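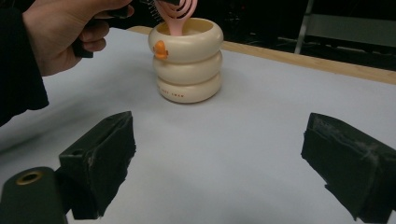 Wrist view during an insertion: the pink looped piece at the mouth of the ringed container.

Plistorden 4: review
Lachlan Kerr

Plistorden is a desktop program for aligning, checking and cutting up recordings made with hand-held grippers. It reads wrist video, head video, gripper width and pose, puts them on one clock, and writes episodes that a training script can load. Version 4 replaces the old alignment code and adds a segmenter called Rosar. I ran it on Linux against a set of 1,679 two-handed episodes, mostly pick, place and insert tasks with household objects on a table.

Installation

The package is large but complete. The only manual step was pointing it at the calibration files. It accepts one file per camera and refuses to start a project if a distortion model is missing. Earlier versions assumed a pinhole model and carried on, and the fault only showed up later as bad poses near the edges of the wide-angle video.

Time alignment

Alignment is the main reason to upgrade. Version 3 matched streams by file timestamp and applied a fixed offset. Version 4 estimates both offset and drift, using jaw motion in the video against the logged width. Where the jaws open and close several times the result was good: residual error stayed within 2 frames on all the episodes I checked by hand. Where a hand holds the same object from start to finish there is very little signal, and the program falls back to the file timestamps. It marks these episodes with a grey dot in the list. The dot is easy to miss and cannot be used as a filter.

Pose and markers

The head view is used to recover the position of each gripper in a common table frame. Detection runs on the printed markers on top of the devices and is fused with the wrist track.
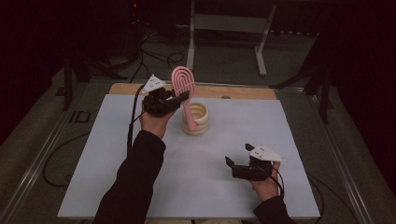 Tracking held up well with both hands in view. It weakens when a plate tilts steeply away from the head camera, a common posture when the operator lowers something into an opening from above. The fused pose then leans on the wrist track alone, and over a plain surface that track has few features to work with. The covariance output does reflect this, so a planner or filter downstream can weight the samples properly. I would have liked the viewer to plot it as well. At present it is only in the exported file.

Left and right assignment is done once per episode from the marker identity. A wrong entry in the configuration swaps the hands for the whole project with no warning.

Segmentation

Rosar proposes cut points from jaw width, hand speed and an image change score. On plain pick and place it needed little correction. On insertions it tends to place the end of the approach too late, after the object is already in the opening. Raising the weight on hand speed helped. An idle second hand is also a problem: small drifting movements are read as separate actions, and an episode that should have two segments comes back with 5. Setting the idle threshold per hand cures most of it, but the setting has to be typed into the project file.

Export and speed

Export to the usual array formats worked without trouble. Images can be resized on the way out, and the intrinsics are scaled to match. Processing the full set took around 4 hours on one workstation. The command line version gives the same output as the interface, bit for bit, on the episodes I compared. Sandra Oakley repeated the export on a second machine with a different graphics card and found small differences in pose, all below the stated covariance.

Support

Gruvulen, the publisher, answered one of my two tickets, the one about the hand swap. A check is planned for the October release. The other, on filtering by alignment method, is still open.

Verdict

Recommended for two-handed sets with a fixed head camera. Users with Kershaw should compare the alignment on their own data before moving, as Kershaw is slower but lets the operator pin a sync point by hand. Plistorden has no equivalent, and for long single-grasp episodes that is the feature I missed most.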